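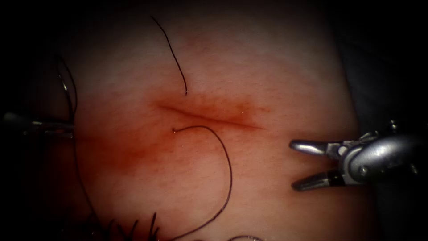
Figure 2. Synthetic tissue pad with a short incision between the two instruments. The right gripper is open; dark suture thread lies above and below the cut.

Projects > Student Robotics > Suturing Course Report > Section 4

Overview Methods Practice Work Results Downloads

4. Practice work on the pad

The suturing task was the part of the course that students asked for most, and it is easy to see why. Everything that makes robot surgery hard to automate shows up on a piece of pad small enough to hold in one hand: a thin dark thread, a surface that curves away from the camera, shiny metal jaws, and a cut that is only a short line (Figure 2). Teams at Nolbridge worked in pairs, one student driving the arms and the other calling out what the thread was doing. They swapped seats after every attempt.

Over the January term the class of 19 students recorded 474 attempts. Each attempt was saved with video from the fixed camera and the joint positions of both arms, and the student in the second seat typed a short note straight afterward. We kept the failed attempts too. They were often the best teaching material we had, and the notes that go with them are wonderfully frank ("thread went behind the jaw again, did not see it until too late").

Slack thread gave every team trouble. In Figure 2 one strand comes out of the pad just below the left half of the incision and runs off in a wide open loop, while another ends freely above the cut. A person reads this at a glance. The first version of Imulari, the tracking program the class wrote, did not – it joined the two strands into one line and sent the gripper toward a point where there was nothing to hold. Alfie Lambert's team fixed this by following each strand from a known end and refusing to jump across gaps, a simple idea that we were delighted to see work on the very next batch of video.

Color was the second surprise. The red stain around the incision fades so gradually that a plain threshold drew the cut far too wide. Students on the Venter team switched to looking for the narrow dark line inside the stain, and their estimate of the cut's direction became much steadier. Bright highlights on the metal parts remain a problem for both teams, and we have no good answer yet.

The grasping step itself, planned with Premeo, is covered in Section 5. Readers who want to try the tracking code on their own pads should start with the short clips, where the thread moves slowly.

Contact the course team | © Nolbridge Student Robotics | Back to top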